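The Small Print on a Soft Drink Can

By Sota Onishi

Most people who buy a can of blackcurrant drink read one thing on it, the flavor, and they usually get that from the color. The rest of the printed surface belongs to other readers: customs officers, store buyers, people with allergies, the clerk who handles returns. Packaging designers call it the back panel, although a cylinder has no back. On a small can it can take up half the available area, and it is laid out to rules that leave the designer few choices.

I spent part of last September at Koyama, a packaging studio in Sturkness that prepares artwork for small and mid-sized bottlers. The studio does not invent brands. It receives a finished front design and a sheet of required text, and it makes the two fit on aluminum. Its archive holds 2,000 cans, shelved by volume and then by country of sale. German-market cans take up one long wall.

The starting point for any job is the volume. A 0.33-liter can comes in more than one shape, and a tall, narrow body gives a different print area from a short, wide one. Text that runs around the body has to be read by turning the can. Text that runs along its length can be set in longer lines, but the buyer has to tip the can sideways. Koyama's house preference is for lengthwise setting whenever the ingredients run past four lines, on the grounds that a person reading a label closely has already picked the can up.

The volume statement is treated separately. It needs to be large, and it needs to contrast with whatever is behind it. White on a saturated ground is the usual answer. German usage puts a comma where an American reader expects a decimal point, and the studio keeps a proofing step for that alone after an early job for Emberg went to plate with the wrong mark. The plates were remade at Koyama's expense.
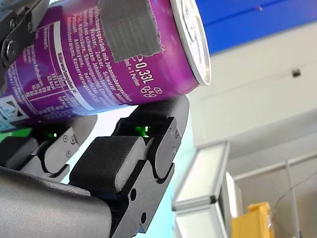 Ingredient lists come next. The product name in the legal sense is often a plain description, such as "Erfrischungsgetränk mit Johannisbeergeschmack," a soft drink with currant flavor. It says less than the front of the can does and it takes up more room. German compounds are hard on narrow columns. "Antioxidationsmittel," the word for antioxidant, has twenty letters and precedes the name of the substance it describes. If the line breaks badly, the column opens up on one side and the type looks smaller than it is. The studio sets hyphenation points by hand for a list of 400 such words and does not allow the layout software to add its own.

Nutrition tables cause fewer arguments because their structure hardly changes from job to job. The difficulty is mechanical. Figures in small type tend to fill in on press, particularly the 8 and the 6, when light characters are reversed out of a dark ink. A table placed inside a white band, with dark figures, holds up better. The band costs the designer a strip of background color, and front designers regularly ask to have it removed. Koyama's reply is to print both versions, leave the samples on a table under ordinary store lighting, and let the client try to read them.

Portion notes are a smaller matter. Where the whole can is one portion, a short line near the volume covers it. Deposit marks need more care. They must sit clear of other graphics, on an even ground, and a crushed or scuffed can should still show enough of the mark to be recognized at the return point. The studio draws an exclusion zone around it in the artwork file and locks the layer.

Color is checked last. Magenta-purples look stable on screen and shift noticeably over bare metal, where the aluminum brightens the ink unless a white base goes down first. Fernico, which prints short runs for several of the studio's clients, proofs on actual can bodies. A proof run is 50 cans. Each is inspected dry, then chilled and inspected again with condensation on the surface, which lowers the contrast of fine type more than most clients expect.

The minimum order after approval is 1,000. By then the artwork has usually been through six or seven rounds, almost all of them concerned with the small text. The front panel tends to survive in the form in which it arrived. Koyama files two cans from each approved run, one sealed and one drained and rinsed, with the text sheet rolled up beside them on the shelf.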